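Sullton Lab - Bench Safety and Readiness Checklist, Tabletop Arm
Inspected Thu 10 January by Annelies Prins
Countersigned by Roos Peeters (under protest, see item 9)

Scope: the bench arm used for the Vullow sorting trials. The method compares two ways of teaching the arm to move cubes from cell to cell, one from demonstrations alone and one with a correction step after each miss. If the bench isn't the same from run to run, we're comparing benches.

1. Power supply off before hands go in the workspace
Pass. The sign helps. The previous sign said "please", and was treated as an opening position.

2. Emergency stop within reach of the operator
Pass, after moving it. It had migrated behind the monitor, where it was within reach of the monitor.

3. Arm fixed at the base, no rocking
Pass. Pushed from both sides, no play. Retighten the clamp weekly anyway.

4. Printed links free of cracks
Pass with comment. Hairline mark on the spare link in the drawer. Label it or bin it. It has been "about to be binned" since November.

5. Cables clear of joints through full travel
Marginal. Ran the arm through its range 6 times at low speed, no snags, but the loop near the gripper has more slack than I'd like. Add a tie, and leave enough length for the wrist to turn.

6. Grid lines legible, cubes centred in their cells before each run
Pass. The lines are hand-drawn and so have personality, but the cell corners are what the scoring uses and those are clear. Redraw when any corner fades.

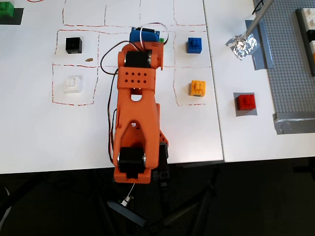

Does a cube that lands on a line count as placed?
It counts as a miss, unless more than half of the cube is inside the target cell, in which case it's scored as partial and logged separately.

7. Nothing loose in the sweep area
Comment. Wipe the table before the first run of the day. The arm will try to pick up anything it believes in. Please eat at the other end of the building.

8. Motor temperature after a full block
Pass. One block is 24 runs. Both motors were warm to the touch and under the limit on the Clokora logger. Rest the arm for 20 minutes between blocks, even if the deadline is tomorrow - the motors haven't read the deadline.

9. Operator not leaning over the table during autonomous runs
Fail. Roos was leaning over the table. Roos notes that the correction method requires watching the gripper closely. I note that Roos has a forehead. A strip of tape now marks the standing line on the floor.

10. Run log complete
Fail, minor. Two entries read "fine". Fine is not an outcome code. For the record, the correction method is ahead so far, mostly on cubes in the far row, but I'm not signing off on a comparison with adjectives in it.

Actions
Cable tie at the gripper: Annelies
Outcome codes printed and stuck to the Martens cabinet: Roos
Spare link: whoever opens the drawer next

Bench cleared for use at low speed. Full speed once items 5 and 9 are closed.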